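1/ 투브베리(Tuvberg) 카레 시계점 도난 사건, 드디어 범인이 잡혔습니다!! 8월부터 이 사건만 따라다닌 사람으로서 오늘은 타래를 안 쓸 수가 없네요. 처음 보시는 분들도 계실 테니 앞부분부터 갑니다.

2/ 8월 어느 새벽, 그란홀름 거리에 있는 시계점 카레(Carré)에 도둑이 들었어요. 앞문은 멀쩡했고 경보도 안 울렸습니다. 없어진 건 회중시계 54점. 손목시계 진열장은 손도 안 댔고, 금고 옆에 있던 현금 봉투도 그대로였어요. 회중시계만 쏙 골라 간 거죠.

3/ 주인 로진 베나르 씨는 아버지 때부터 수리 장부를 손으로 써 온 분이에요. 시계마다 뚜껑 안쪽 긁힌 자국, 교체한 태엽, 맡긴 사람 이름까지 다 적혀 있습니다. 지역 신문에 장부 한 쪽이 실렸을 때 저 그거 확대해서 한참 읽었어요 (글씨가 정말 예쁩니다).

4/ 초반엔 내부 소행이라는 말이 많았죠. 옆 가게 스키노라(Skinora) 직원도 참고인으로 불려 갔고, 동네 게시판에선 거의 범인 취급을 당했어요. 저도 8월 타래에서 "옆 가게 쪽 벽이 수상하다"고 썼었는데 그 글은 지웠습니다. 그분은 아무 관련이 없는 걸로 확인됐어요. 이 자리에서 다시 한번 죄송합니다.
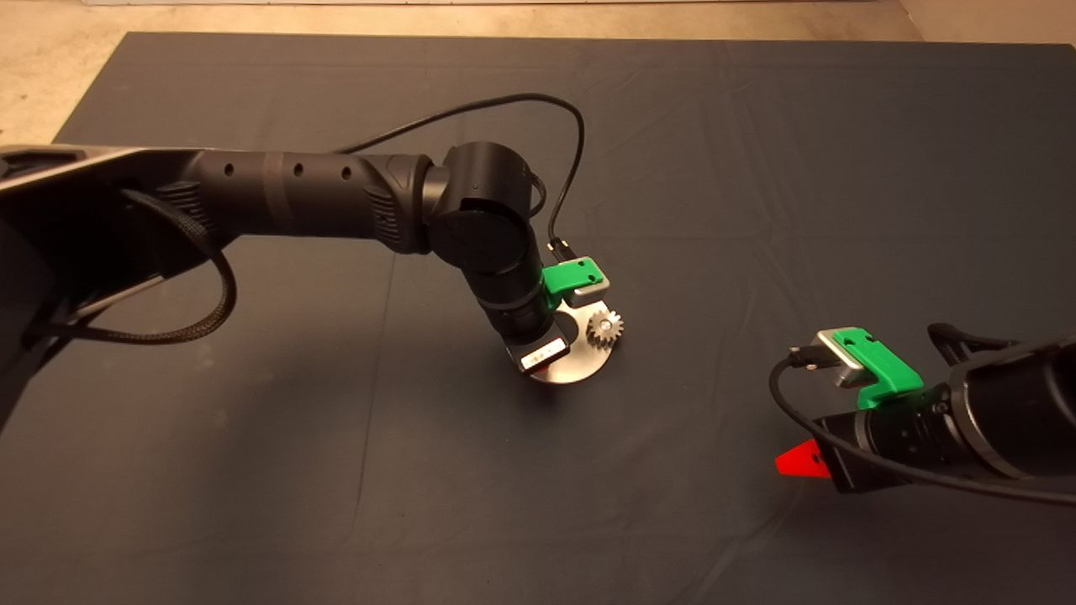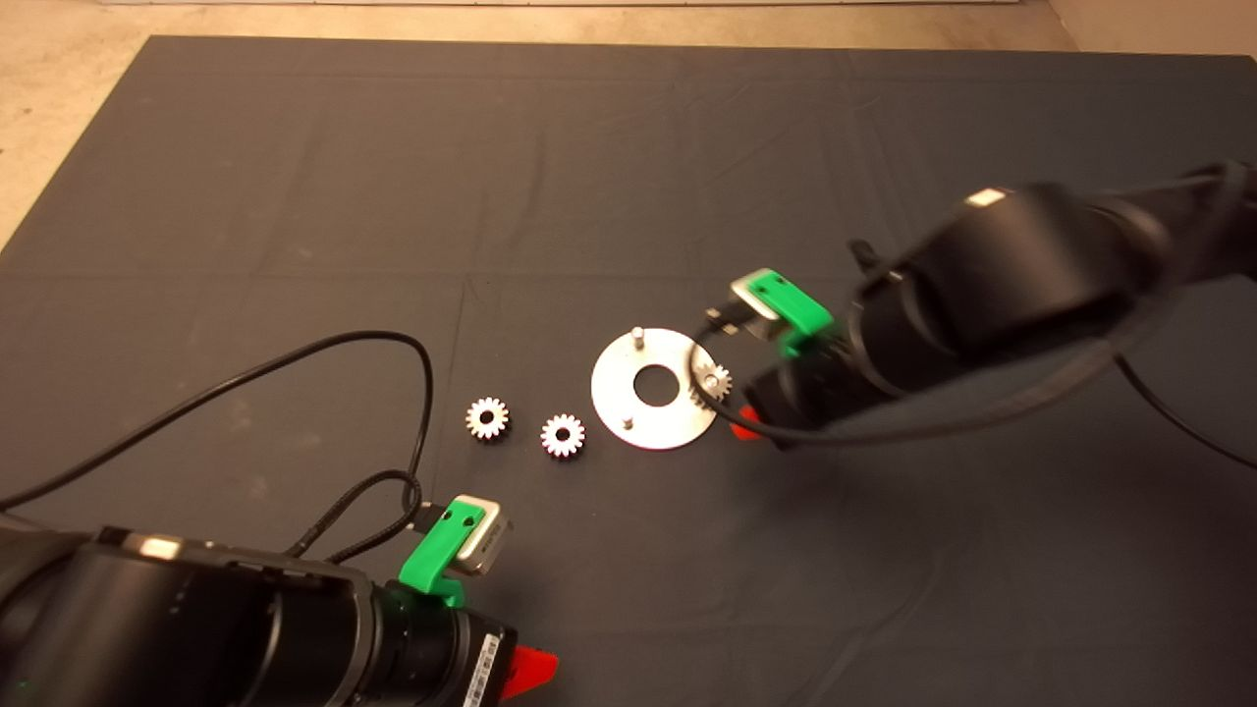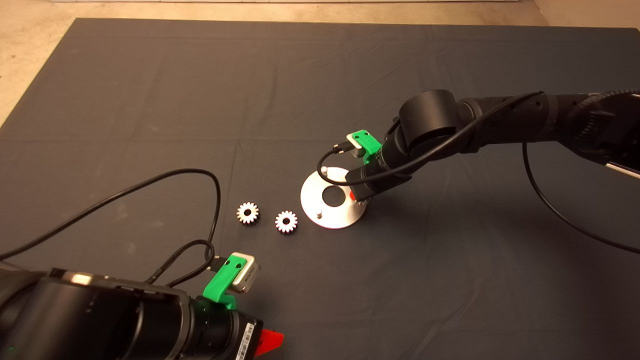
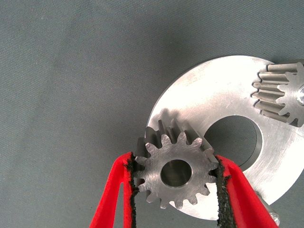
5/ 자, 이제 제일 좋아하는 대목! 담당 형사 뤼디빈 위에 경위가 장부를 통째로 복사해서 중고 시계 거래 사이트를 하나하나 뒤졌대요. 브랜드나 모델명 말고 '뚜껑 안쪽 흠집 모양'으로요. 석 달 가까이 매일 저녁에요. 이게 되네?? 싶은데 됐습니다.

6/ 걸린 건 은색 회중시계 하나였어요. 판매자가 상태를 자랑하려고 뚜껑을 열고 찍어 올린 사진에 초승달 모양 흠집이 찍혀 있었는데, 장부에 "뚜껑 안쪽, 손톱 같은 흠"이라고 적힌 바로 그 시계였습니다. 베나르 씨가 사진을 보자마자 맡긴 손님 이름을 말했다고 해요. 저 이 부분 읽고 소리 질렀어요.

7/ 경찰은 구매자인 척 약속을 잡았고, 2018년 11월 17일 오전 투브베리역 물품보관함 앞에서 용의자 3명을 체포했습니다. 토요일이라 역에 사람이 꽤 많았는데 뛰는 사람도 소리치는 사람도 없이 끝났다고 하네요. 매점에서 커피 사던 분은 일행끼리 인사하는 줄 알았대요.

8/ 침입 경로도 나왔어요. 건물 뒤편 석탄 투입구! 지금은 안 쓰는 옛날 구멍인데 안쪽이 합판으로만 막혀 있었답니다. 셋 중 한 명이 몇 년 전 그 건물 배관 공사를 했던 사람이라 알고 있었던 것으로 경찰은 보고 있어요. 경보 센서는 앞문과 창문에만 달려 있었고요.

9/ 시계는 어떻게 됐느냐. 대부분은 용의자 집 다락에서 양말에 하나씩 싸인 채로 나왔습니다. 아직 못 찾은 건 6점이고, 그중 5점은 이미 팔린 기록이 있어서 구매자에게 연락 중이래요. 나머지 하나는 행방을 모른답니다. 금색 뚜껑에 제비 두 마리가 새겨진 시계라고 하니 혹시 보신 분은 투브베리 경찰서로 꼭 연락해 주세요!

10/ 많이들 물어보시는 것: 손님들이 맡긴 시계는 언제 돌려받나요? → 증거물이라 당장은 어렵고, 사진 촬영과 감정이 끝나는 것부터 차례로 반환한다고 합니다. 보관증 잃어버리신 분도 장부에 이름이 있으면 된대요. 장부 만세!

11/ 용의자들은 아직 재판 전이라 이름이나 얼굴 추측하는 댓글은 달지 말아 주세요. 보이면 가릴게요. 8월에 옆 가게 직원분이 겪은 일을 생각하면 이번엔 우리 다 같이 조심했으면 좋겠어요.

12/ 베나르 씨는 다음 주부터 다시 가게 문을 연답니다. 석탄 투입구는 벽돌로 막았고요. 저는 할아버지 시계 태엽 갈러 갈 거예요, 장부에 제 이름도 올라가겠죠 ㅎㅎ 첫 공판 날짜 나오면 이 타래에 이어서 올릴게요!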